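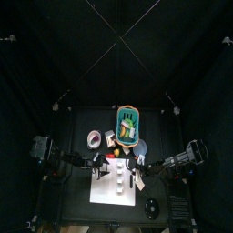
Before you pack for a cabin on the Rotinau coastal ferry, you should first decide what you will eat on the ship and what you will buy on board. The trip from Venter to the last port takes 2 nights, and many passengers do not know that the small cabins have a table and a socket but no kitchen. You are allowed to bring your own cold food. I always take one plastic basket with slotted sides, like the teal one with the orange rim, and I put in a banana and a few small boxes. It stands well on the cabin table and you see everything you have. A bag falls over at the first big wave.

Step 1. Choose the right cabin

The ferry company sells three kinds of cabin: inside, outside and outside with a large window. For a first trip I recommend the simple outside cabin. In August I paid 415 euros for one person, and the cabin with the large window was 600 euros on the same departure. The glaciers and the narrow fjords are better seen from the open deck anyway, so the big window is only useful if you get cold easily.

Ask for a cabin in the middle of the ship, on a low deck. It moves less there. The booking page does not show the position of the cabin, so you must write to the office in Venter after you have paid. They answered me in one day.

Step 2. Book the meals, or do not book them

Breakfast is included in all cabins. Dinner must be ordered before departure. If you order it on board, it is more expensive and the early table is usually full. I order dinner for the first evening only, when the ship crosses the open water. On the second evening the ship stops in Vaker long enough to eat on land. There is a fish place next to the harbor office, with soup and dark bread.

Step 3. Pack two bags

The big bag goes to the luggage room and you cannot open it until the end. In the small bag put:

medicine against seasickness
warm hat and gloves, also in summer
a bottle for water
slippers, the cabin floor is cold in the morning
your food for the cabin

Fruit with a thick skin is the best. Do not take soft cheese or fish, the cabins are small and the smell stays.

Step 4. Be early in the harbor

The gate closes 80 minutes before departure. The bus from the station stops at the old terminal, and from there you walk along the fence to the new one. With heavy luggage take the taxi.

Step 5. On deck

The ship reaches the first ice early on the second morning. The captain makes an announcement, but in the inside cabins the loudspeaker is often turned off, so set your own alarm. Stand on the left side when you go north. The wind is strong at the front, and behind the chimney it is warm and almost quiet.

Updated Sep 11, 2024. The winter timetable is different and I have not tried it yet.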